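Measuring the Hum in a Forced-Air Duct

The supply duct over my workroom hums. It starts a few seconds after the blower reaches full speed, holds a steady low note for as long as the furnace runs, and stops the moment the blower begins to coast down. I put up with it for two winters. In January I decided to treat it as a measurement problem, and these are the notes.

The house has a single-stage gas furnace in the basement with a rectangular sheet metal trunk line running the length of the building. My workroom is above the far end of the trunk. The note is audible in the workroom, faint in the hallway, and absent in the kitchen. The filter cabinet is a Ramex and takes a one-inch filter.

The first step was to find the frequency. I used a laptop, a small measurement microphone, and a free spectrum analyzer. The microphone went on a stand at ear height, away from the walls. Placement matters more than I expected. At low frequencies a small room has strong standing waves, and moving the microphone a couple of feet changed the level of the peak a great deal while its frequency stayed put. I ended up taking readings at several positions and ignoring level altogether for this stage.

The peak was at 42 Hz. It was narrow and well above the noise floor on either side. There was a second, smaller peak at 84 Hz, the first harmonic above it, and very little else of interest below 500 Hz apart from the broad hiss of moving air.

In the United States, a low hum in anything with a motor is usually blamed on the power line. Line-related noise from an induction motor or a transformer shows up at 120 Hz, twice the supply frequency. A loose transformer in the control compartment would be there too. I had a very small bump at 120 Hz and it was present whenever the control board was powered, blower or no blower. So the line was ruled out early.

The second candidate was imbalance in the blower wheel. An unbalanced wheel shakes once per turn, so the frequency is the shaft speed in revolutions per minute divided by 60. For a once-per-turn source at 42 Hz the wheel would need to spin at 2,520 rpm. A direct-drive residential blower of this size runs well under half of that. I checked the speed with an optical tachometer and a piece of reflective tape and it was nowhere near. Blade pass frequency, which is shaft speed times the number of blades, comes out in the hundreds of hertz and was also not a match.

That left the ductwork. A flat sheet metal panel is a plate held at its edges, and it has natural frequencies set by its width, its length, its thickness, and how firmly the edges are held. Large, thin, flat panels have low ones. Turbulent air contains energy over a wide band, and a panel with little damping will pick out the part of that band near its own resonance and radiate it. This is old material and any duct design manual covers it, generally in the chapter on breakout noise.

The test for a panel is to hit it. With the furnace off, I rapped each section of the trunk with the side of my fist and recorded the decay. Most sections gave a dull thump with peaks between 55 and 80 Hz. The third section from the end, directly under the workroom, gave a clear peak at 42 Hz and rang noticeably longer than the rest.

Comparing that section with its neighbors explained a good part of it. Rectangular duct above a certain width is normally stiffened by cross-breaking, a shallow X creased from corner to corner, or by beading, a row of raised ribs rolled into the sheet. Every other section of my trunk is cross-broken. The third section is flat. It is also slightly brighter metal, and I assume it was put in later as a repair. An old service tag from a contractor called Grewal is wired to the hanger beside it, with no date I can read.

I should describe the wrong turn. Before I did the tap test I was fairly sure the problem was static pressure, and I spent an afternoon on it. I drilled two test ports, one before the filter and one in the supply plenum, and read them with a borrowed manometer. Total external static pressure was 184 pascals. For those who work in inches of water column, that is 0.74. The rating plate gives a maximum of 0.5. So the system really is running against too much resistance, and this is worth fixing on its own account.

Most of the excess was across the filter. I had been buying a high-efficiency pleated filter in the one-inch size, and there is simply not enough surface area in that depth for the airflow involved. Changing to a lower-rated filter brought the total down to 0.58. The hum dropped slightly in level. Its frequency did not move at all, and that should have told me immediately that I was looking at a structural resonance. A flow-related tone generally shifts with velocity. A panel mode mostly stays where the panel puts it.

With the panel identified there were three practical options: add stiffness, add mass, or add damping.

Stiffness raises the resonant frequency, ideally to somewhere with less energy driving it, and moves it into line with the neighboring sections. Mass lowers the frequency. In a duct this tends to be a poor idea, as the turbulence has more energy the lower you go. Damping leaves the frequency roughly alone and shortens the ring, so the peak becomes wider and shorter.

I tried damping first because it needed no drilling. Constrained-layer damping tape is a viscoelastic adhesive with an aluminum skin. I used a roll sold under the name Veten and covered a patch in the middle of the bottom panel, where the motion is greatest, amounting to almost 29 percent of the panel area. The metal has to be clean. I wiped it with isopropyl alcohol, let it dry, and pressed the tape down hard with a wallpaper roller. The peak in the workroom fell by 6 dB at the position I had been using as a reference. The tap test went from a ring to a thud.

Then I added stiffness. I cut a length of galvanized angle to span the short dimension of the bottom panel and fixed it across the center with short self-drilling screws, each with a dab of mastic behind the head to keep it from leaking. The main peak moved up to 61 Hz and came down again in level. At that point it was about level with the general background of the blower, and I could no longer pick it out by ear from my desk.

The side panels I left alone. They are narrower, and their tap response was already higher than anything I was worried about.

A few notes on method for anyone repeating this.

Use a long analysis window. At low frequencies a short window smears everything together. I used a window of four seconds, giving a resolution of a quarter of a hertz. That was enough to separate the panel from its neighbors.

Turn off A-weighting. It takes roughly 30 dB off at these frequencies and you can easily conclude from an A-weighted meter that there is no problem. My phone app reported the room as quiet throughout.

Record the background with the furnace off, at the same microphone position. The refrigerator on the other side of my wall contributes more than I would have guessed.

Do not rely on absolute levels from an uncalibrated microphone. Differences taken with the same microphone in the same place are fine.

Remaining work: the filter cabinet. A four-inch media cabinet would bring the static pressure within the rating, and the return drop has just enough straight length to accept one. I have a quote for the sheet metal and am considering doing the transition myself. I would also like to repeat the measurements in hot weather, when the blower runs on its higher cooling tap, to see whether any of the cross-broken sections wake up at the greater airflow. If they do I have half a roll of tape left.

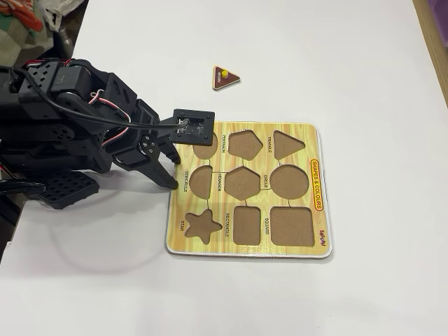
Narendra Joshi: Good write-up. One thing to check before you cut the return drop for a four-inch cabinet is the turn directly below it. I had a square elbow with no turning vanes in the same spot, and it accounted for nearly as much pressure loss as the filter did. Put a third test port between the elbow and the filter and you will know in five minutes. Also, look at the hanger straps on the flat section. If one is slack, the angle you added can rattle against it on start-up.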